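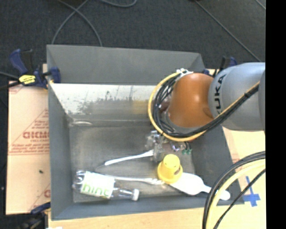
Doolan Sorting Room: progress report for August
To: Noeline Waaka, Flovdale Community Fund
From: Anahera Tipoki

Hi Noeline,

It's been a good month, and I'm so pleased to be writing this one! The sorting room at Doolan is up and running, the metal bins are in daily use, and people from the units upstairs have started bringing their containers down without being asked.

Where we are with the work you funded

The old plastic tubs are gone. They held smells, they cracked along the rims, and anything sticky stayed in the corners for weeks. The open-topped metal bins are a big step up. They scratch and scuff (we knew they would) but they wipe out in a couple of minutes, and Aroha Henare has put that job into the closing routine at 4 p.m. We set the bins on boards to keep them off the floor, and that has made sweeping under and around them much easier.

Drink bottles are still the item we see most. Our rule for clear plastic bottles is now cap on, label on, emptied first. We went back and forth on labels, as you may remember from the spring report. Peeling them took forever and left glue on everything, and Murray Prendergast at Budov, who takes our plastic, told us he'd be happy with them left in place. So that's settled, and the line at the peeling table has disappeared along with the table.

Training went really well. We ran 4 short sessions and 17 people came, including a few from the bakery who had never set foot in the room before. Lindsay Rewi wrote the handout and it's a beauty, a single sheet with plain wording. We'd love to get it translated.

What has been harder

Bottles with liquid left in them. It's the same problem as last year, only now we catch it sooner. We've moved the drain sink next to the door so it's the first thing people reach, and I'll let you know next month if that helps.

The lids for the bins are late. Plarkular sent 2 that were the wrong depth and has agreed to swap them at no charge. We're managing fine without lids for the moment, but I'd like them in place before the wasps get going.

Money

Spending is in line with the plan. The lids haven't been paid for, so that part of the equipment line will carry over. I'd like to move a little from signage to gloves, if you're comfortable with that. We go through gloves much faster than I guessed!

Coming up in September

Glass sorting starts, on a small scale, with the bakery's jars first. Aroha is drawing up a new floor layout so that glass and plastic don't share a bench. Lindsay will run one more training session for the evening crew.

You're very welcome to drop in and see the room. Mornings are the liveliest.

Warmly,
Anahera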